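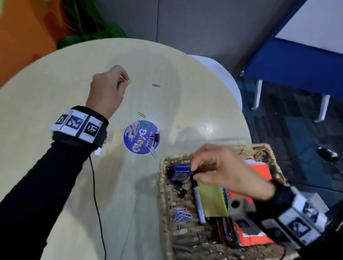

## 4. Setting Up a Signing Session

This section applies to signing sessions managed in Unitz, including those held at Mazurek Hall. Complete the performer profile and the venue record before you begin.

1. Open **Events** and select **New Session**. Choose the performing group from the list. For the Brelel tour, the group record is shared by all offices and must not be copied.
2. Enter the start time and the length of each time slot. The shortest slot the system accepts is five minutes.
3. Set the number of guests per slot. The limit is 16. Members of the fan club and holders of general tickets count toward the same limit.
4. Under **Identification**, select the documents to be checked at the door.

> **Caution:** Do not enter a performer's travel times, hotel, or home address in the **Notes** field. Notes are printed on the door list.

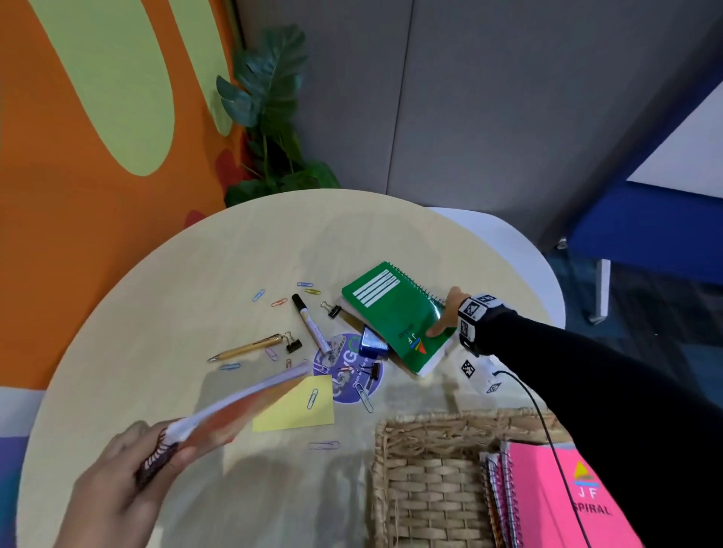
5. Assign staff to the session. Each performer must have one attendant assigned by name. The session cannot be published while this field is blank.
6. Select **Preview** and check the guest page. Only the stage name of each performer should be shown.
7. Select **Publish**. Guests receive their confirmation within 59 minutes.

> **Note:** Changes to the start time after publication send a new message to every guest. Changes to staff do not.

### 4.1 Transferring a Ticket

A guest may transfer a ticket once. The new holder must have a verified account, and the transfer closes three days before the session. To record a transfer, open the guest's entry, select **Transfer**, and enter the account number of the new holder. Refused transfers remain in the log until the end of the season in October.

### 4.2 Remarks from Users
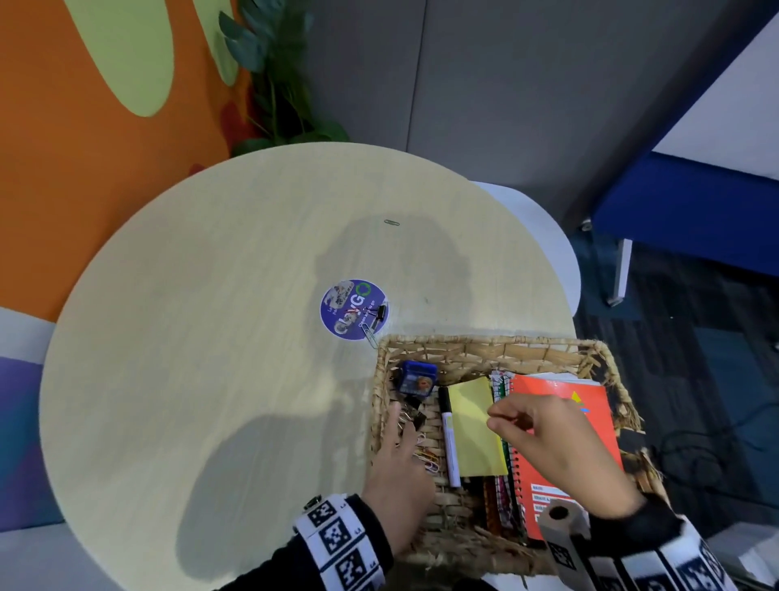
Lech Stępień writes that at Drernow the door list was printed before the last transfers had closed, and two holders of valid tickets were turned away. He asks that the **Print** button stay locked until the deadline has passed.

The lock may be switched on under **Settings > Door List**. It is off by default. Lists printed earlier must be destroyed and replaced.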